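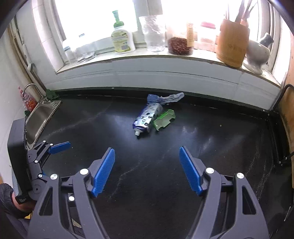

Week 2: Collecting Demonstrations by Hand

Welcome back, everyone, and thank you for the good questions after the first session (quite a few of them have found their way into these notes). Last time we talked about what a policy is and how it can be learned by copying. This week we get to the part I love best, and the part most of you will spend the most hours on: going out and getting the examples.

What we mean by a demonstration

A demonstration is one complete go at one small task, recorded from the view of the gripper while a person holds and works it. You bring the two fingers in, you close the pads on something, you move it, you let go, you back away. Start and stop the recording yourself, and keep the start a little early. A clip that begins with the fingers already closed on the object leaves out the approach, and the approach is where most of the learning is!

The starting view

Look at the counter at the top of this handout. There's a squeezed toothpaste tube with a bunched-up sock right behind it and a green toy car touching its side, and the pads are still open and well short of all three. I'd call that a very good opening view. The tube is easy to see between the fingers, but it has neighbors, so whoever holds the gripper must choose how to come in. From the side with the car? From the near side, low, by the cap? Both are fine choices, and I'd be happy to see both in the same set.

Notice the window too. Bright light washes out a good deal of what's outside and leaves a soft patch on the black countertop. Students often ask me whether they should pull down a blind before recording. Please don't, or at least not every time. A kitchen has a window in it, and the Thaler set we'll be training on in the second half of the course came from ordinary rooms at ordinary hours.

Soft things, stiff things

Try to mix them. A toy car keeps its shape however you pick it up. A sock folds over the pads and hides them, and a tube gives under pressure, so it may look quite different at the end of your clip than it did at the start. All of this is useful to the learner, and all of it is easy to forget when you've found one object that behaves nicely and you're getting into a rhythm with it (I have done exactly this, for a whole afternoon, with a sponge).

How many, and how varied

The Thaler set holds 2,808 demonstrations, which sounds enormous until you sort them by object and find how thin some piles are. For your own project I'm asking for 40 good ones per pair. Move the objects between clips. Turn them around. Change your own standing place now and then, and swap who is holding the gripper, as two people never reach in quite the same way.

Keep the clips where you fumbled and then recovered. Mark them "recovered" in the log. Drop a clip only if the recording stopped early or the view was blocked for most of it.

For next time

Read the short Ornimthorpe report on labeling, at least the first half. Bring your log sheet, even if it's messy, and one clip you're unsure about. We'll watch them together and decide as a group which ones stay in. Grippers can be signed out from the Covard lab until 4 pm, and please put them on the charger when you bring them back.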